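Progress report to the Galindo fund, June 5, 2021
Prepared by Maricruz Bautista, Dradley Community Kitchen

Dear Sveva,

Thank you for being so patient with this one. I had meant to write sooner, but the tables came late (more on that in a minute) and it seemed silly to send you a report on a dining room with nowhere to sit!

**The room**

The old folding tables are gone at last, all of them, and I can't say I was sorry to see them go. The new ones are from Gredberg, in a pale wood-look laminate, and they make the whole room feel lighter, even on a gray morning. Delivery slipped by 4 weeks, which pushed back our first sit-down lunch, but Gredberg took $200 off the bill for the trouble and we put that straight into cloths, spray bottles and a proper rack to dry things on. Shahab Asadi put the rack up by the back door, where the coats used to pile up. The coats have moved to the hallway and are piling up there instead.

**Meals**

We are now serving 80 lunches a week, which was the number we promised you for July, so we're very pleased to be there early. Mehrangiz Sharifi is still running the stove and her lentil soup is still the first thing to go. People have started staying on after they eat, over tea or a second helping, and that is really what we hoped the tables would do for us.

**Keeping things clean**

You asked in your last letter how we were getting on with the cleaning routine, and I'm glad you did, as it has taken more working out than the cooking. With more people lingering there are more drips, mostly soup and tea, and the first few weeks we were leaving them until the end of lunch. By then they had dried on. Emiliano Bañuelos suggested wiping spills as they happen and saving the full wash for closing time, and that has gone much better. We bought yellow microfiber cloths for the tables and keep the blue ones strictly for the kitchen counters, so the two don't get mixed up in the laundry. 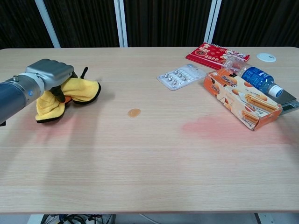 *A small spill on one of the tabletops, and a yellow microfiber cloth with black edging.*

The cloths go through the wash at the end of each day. We have had a few come out with the edging starting to fray, so I've set aside a little of the supplies money for replacements.

**Still to do**

The floor by the serving hatch needs attention, and we are waiting on a second quote from Esis before we decide. I'd also like to replace 4 of the chairs, which wobble. Neither should take us over budget, and I'll send you the floor quote as soon as I have it.

With warm thanks from all of us,
Maricruz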